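Search this site Search Go

We use cookies to remember your settings. Accept Manage

Setting up a block sorting board for small kids

2020-03-08
by Dede Wumbei

Quick one tonight, a few people asked how I set up the sorting board after I mentioned it in the September post and never got back to it. So. Shapes, colours, one big flat board. Takes 2 minutes once you've got the bits together.

What you need

A board. Big. Mine's a wooden one, pale, got it off the offcuts rack at Rosales for next to nothing. Chopping board works, shelf works, an old cupboard door works if you take the handle off (learned that one the annoying way). Plain colour if you can, busy timber patterns make the small pieces hard to pick out.

Blocks. Small plastic ones, solid colours. You want at least two colours and at least two shapes in each colour, otherwise there's nothing to argue about. The Jikmont tub is fine, the Dumness ones are nicer to hold but dearer. Don't mix brands, the blues never match and somebody will point it out.

Something to stop the board sliding, if your table is slippery. Damp tea towel, flattened right out.

Before you start

Wipe the board. Run your hand along the edges, any rough bit gets a rub with 240 grit — or whatever's in the shed. If the front edge is square I round it over a touch, little forearms lean on it.

Pick your blocks out of the tub first and put the tub away. Out of sight, in the cupboard, lid on. Leave it on the table and you'll have 211 blocks on the floor and no sorting.

Laying it out

1. Board flat, long side facing the child.

2. Start with two colours. Red and green is my usual, but skip that pair if you've got a colour blind kid in the family, use blue and yellow.

3. Two shapes per colour. A star and a cylinder, say. Same two shapes in both colours for the first go.

4. Put them in a tight square. Same colour side by side in a row, one colour behind the other. Now it reads two ways — go along the rows and it's colour, go front to back and it's shape. Don't say any of that out loud yet.

5. Leave a decent gap, then do a second bunch somewhere else on the board. Different colours, different shapes. Cubes and triangular ones are good, they sit still. Avoid balls obviously.

6. Leave the rest of the board bare. All that space in front is for them to work in. First time I filled the whole thing up and my nephew just swept it off with his arm.

Playing it

Start with "find me another one like this" and hold up a star. Wait. Longer than you think. If they hand you the same colour, great, that's an answer. If they hand you the same shape, also an answer. Say what they did: "oh you found a green one". Then ask if there's a different way.

After a few turns get them to make thier own square. Most will do colour first. Shape takes a while, some get there that afternoon and some take weeks, no drama either way.

Older ones (four and up) — close your eyes, they swap two pieces over, you guess which. Then you swap roles. This is the one that actualy gets requested at our place.

Stop at 30 minutes even if it's going well. Usually it'll be a lot less.

Fixes

Blocks keep tipping: triangles go on their flat side, cylinders on the end. If it's still happening your table is off level, fold some cardboard under the leg.

Kid only wants to stack: let them stack. Come back to it after lunch.

Won't share with a sibling: split the board down the middle with masking tape, a full set each side.

Still putting blocks in mouths: too early, put it away. Check the pieces against the size guide on the pack, some of the little cylinders are smaller than they look.

Packing up

Blocks go in a zip bag by colour, bags go in the tub. I use a Vado tray with a lid but any lunchbox does it. Board stands up behind the bookcase. Wipe it first, sticky fingerprints go grey on pale timber and then you're sanding again.

If you're buying a board new, measure your table before you go. Mine is 575 mm front to back at home and the first one I bought hung over by a hand's width, had to take it back.

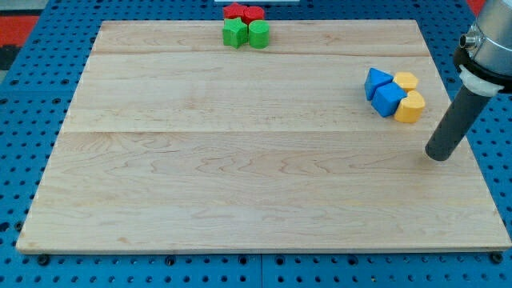
Same deal if you're doing it on the floor, measure the rug. And get the kids to carry the blocks, you carry the board.

Subscribe to the newsletter — enter your email Sign up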